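I met Fasil Seyoum on a Thursday, a bit before nine in the morning, and he was already on his second coffee and complaining about handles. He works on robot grasping at Niren, and his new method, which the team calls Bastum, is all about how an arm decides where to grab something long and lopsided.

"Everybody shows you a robot picking up a cube," he told me. "I love cubes! But look in your kitchen drawer. How many cubes have you got?"

Fair point. I have none.
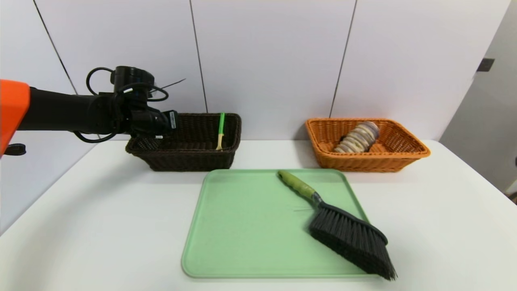

The idea took me a while (he drew it for me twice, bless him). Older planners pick one best grip point and go for it. Bastum keeps a whole strip of possible points along the handle and keeps re-scoring them as the gripper comes down, so a small error in the first guess doesn't sink the whole try.

"You do this yourself with a hammer," Fasil said. "You start reaching and your hand sorts out the details on the way."

So does it work? They ran 1075 tries between March and July, and 928 of them ended with the thing held firmly enough to lift. I said that sounded great. He made a face.

"It's good. The old planner was 15 points behind, so yeah, I'm happy. But I want to talk about the misses, because that's where I learned something."
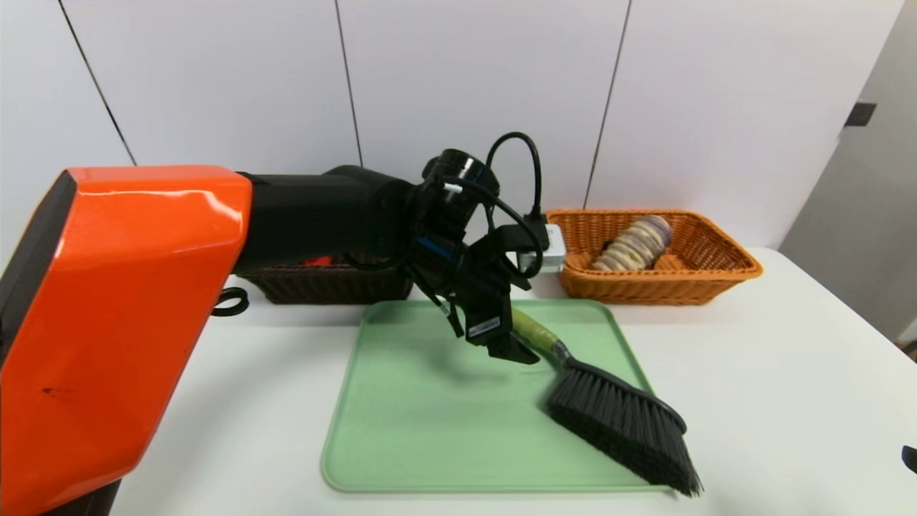
The gripper above the brush handle, fingers still open.

Most of the misses, he says, came from the heavy end. Grab too far up the handle and the head swings down as soon as you lift. His colleague Wahyudi Sopacua spent almost 24 days going through the logs and came back with a fix that was a single extra term in the score, a penalty for distance from the guessed balance point.

"I was a little annoyed, to be frank," Fasil laughed. "It was so short! I'd been writing pages."

The new term is in the code now, and the next round of tests will use softer things, starting with dish cloths. He isn't making any promises on those.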